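3.2 Line drying and garment shape

Knitted sportswear loses its shape mostly at the shoulders and cuffs. Voß and Reuter measured 400 shirts from two makers, Havura and Sellov, and found longer sleeves after repeated hanging. Households differ in where they dry, and many use a rail in the bedroom (Figure 2).
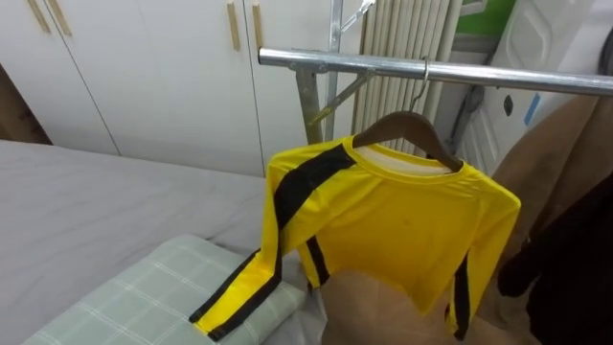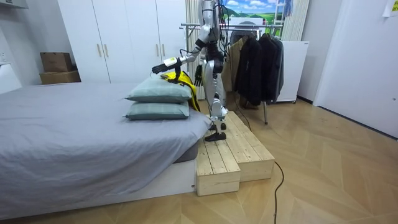 Figure 2. Bedroom interior. The first view shows a long-sleeved shirt on a wooden hanger.

Does the type of hanger affect sleeve length?
The effect was small. Shirts on wide hangers kept a better shoulder line, but sleeve length depended mainly on how much water was left in the cuffs after spinning.

We then asked 300 households how they dry knitted tops. Most used hangers for shirts and laid sweaters flat. Answers on spin speed were often missing and were left out of Table 4.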